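Cleaning round an electronic bidet seat – what do you all use?
Print this thread | E-mail to a friend

tilly_mop
We've got one of those boxy electric bidet seats and I love it, but keeping the loo clean is driving me up the wall. The gap between seat and bowl collects all sorts, and then there's the floor. It's polished marble-look tile and every light in the ceiling shows up in it, so one smear and I see it from the doorway! The labels on the control panel are in Chinese and English, so at least I know which button not to press with a sponge. 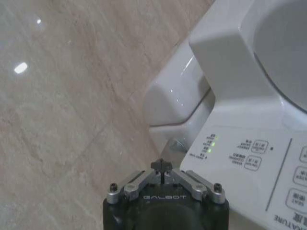
Control panel and the shiny floor

pan_handler
Damp microfibre and a drop of washing-up liquid, then dry it straight off. I did mine with Vosteck spray for months and the panel went cloudy. Never again.

grout_expectations
Disagree, sorry. Vosteck is fine if you spray the cloth and keep it well away from the buttons. I've used it on 8 different loos (I clean holiday lets) and never had one go cloudy. Washing-up liquid leaves a film on glossy tile.

tilly_mop
Ooh, a row already! I should have said, the shower is right next to the loo, glass panel and all, and the big beige tiles go up the wall behind.
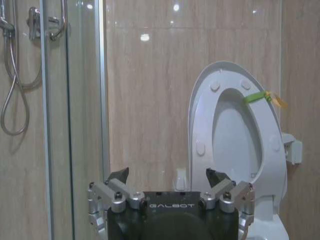

So whatever I buy has to do the lot, because I'm not keeping 35 bottles under the sink. I've got half a tub of Remance paste left – would that scratch?

pan_handler
Yes, on anything shiny. Keep it for the oven.

grout_expectations
For once we agree. And switch the seat off at the wall before you start. An old toothbrush gets round the foot of the pan, bolt covers and all.

tilly_mop
Right, toothbrush it is. Doing the whole room this afternoon, wish me luck. 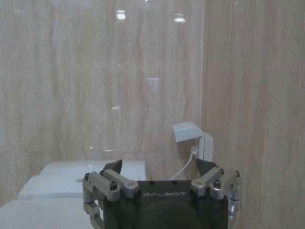 Cleaning day, Wed 20 July

pan_handler
Good luck! Floor last, and walk out backwards.

Contact us | Copyright Hidov Home Forums | Back to top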